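Can a robot arm do real chores yet, at home or in a small shop?

Asked by Riaan Joubert in Home & Workshop
3 answers

I run a small repair and packing shop, two people plus me, and at home there are four of us and the usual mess. My brother-in-law keeps sending me clips of arms folding shirts and loading dishwashers. A salesman from Cevico came by in August and left a brochure for a bench arm that is supposed to sort parts and pack boxes.

What I want to know is what one of these can do today without somebody standing over it. At the shop the dull jobs are putting 11 kinds of fittings into bags, taping cartons and wiping down the bench. At home it would be dishes and laundry. I don't mind spending money if it saves hours, but I'm not a programmer and I don't want a new hobby.

Answer from Kgomotso Khumalo
Accepted by the asker

Split your list in two, because the shop and the house are different problems.

Bagging fittings is the one I would look at. If the parts arrive in the same tray, in the same place, facing the same way, an arm can pick them up all day. We have a Jata arm at work doing close to that with brass elbows. It took us 11 days to get it going, and most of that time went into the tray and the chute. The arm itself was bolted down and moving the first afternoon. If your parts come mixed in a bucket you need a camera and software to find them, and the price and the headaches both go up.

Carton taping doesn't need an arm. Buy a taping machine.

Wiping the bench sounds easy and it is a pain. The arm has to know what is clutter and what is a part you left there on purpose. I would keep the rag.

Before paying for anything, ask the seller to set up your job in a simulator. You can check reach and rough cycle time that way. 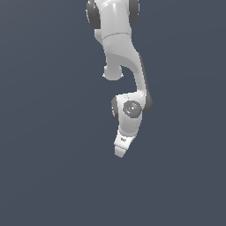
Does the price of the arm include the gripper?

Usually it doesn't. The arm is sold with a bare mounting flange at the end, and the gripper is a separate line on the quote, along with the stand, any guarding and the setup work. Ask for one figure that covers all of it, and ask who comes out when it stops.

One more thing on simulators. Reach and timing carry over fairly well to the real bench. Gripping does not, at least for bags and anything soft. Our simulated run dropped nothing in 1000 picks and the real one dropped 300 in the first 1000 until we changed the finger pads. So use it to rule things out, then insist on a trial with your own parts.

For the house, I don't know of anything I would buy. A dishwasher and a dryer already do the long part of those jobs. What is left is the loading and folding, and that is where the machines are still slow and need watching.

Answer from Yolandi Visser

dont bother. my cousin bought one of the Wokura ones for his garage and it sits under a sheet now. robot vacuum is worth it, get that

Answer from Lindiwe Du Plessis

I mostly agree with the first answer but I'd be a bit more hopeful about laundry. Towels are doable in a lab if they are all one size and laid out flat to start with. Shirts inside out, socks, fitted sheets, no. And a person has to lay the towels flat, at which point you have done half the folding yourself.

On the clips your brother-in-law sends: look for a note in the corner giving the playback speed, and check whether someone is steering the arm by remote control. Both are common and both are often stated if you read the small print.

For the shop, see if you can rent before you buy. Liao rents bench arms by the month near us and will take them back. Count your bags per hour by hand first so you have something to compare with.

Comment from Riaan Joubert: Thanks. The fittings do come mixed, so I'll price a sorting tray first and ask Cevico for a trial. Wife says the vacuum is approved.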